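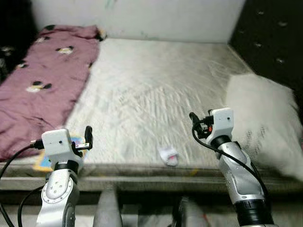
Domenica wrote back before I had even finished my tea, to say that I was quite wrong about the quinces, that they must never be picked before the first cold night, and that her mother would have been ashamed of me. Well! I have picked them all the same, two baskets full, and the kitchen smells so lovely that I can't be sorry about it. I did promise her a jar, and I dare say she'll forgive me when she tastes it.

The old tree leans more than it did in June, poor thing, and I had to stand on the wall to reach the top branches. I walked down to Lokitz for sugar afterwards, the long way by the mill (my knee behaved beautifully), and met the bus from Nosden coming up the hill with hardly a soul on board. It rained a little on the way home, the soft sort that you don't mind.
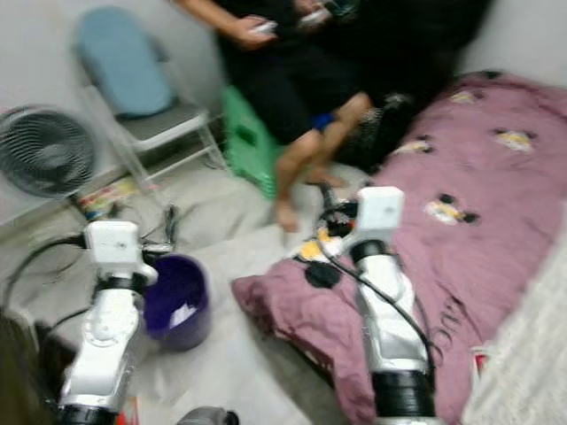 Wendelin Grabner | 30/09/2022 | Filed under: Garden, Kitchen

I weighed out 300 grams of sugar for the first small pan, which is less than the recipe wants, but I do like to taste the fruit. It took an age to turn pink, and I stood there stirring and humming and thinking of nothing much. The rest can wait until tomorrow, when I must also remember to write the labels and ring Domenica about the jar.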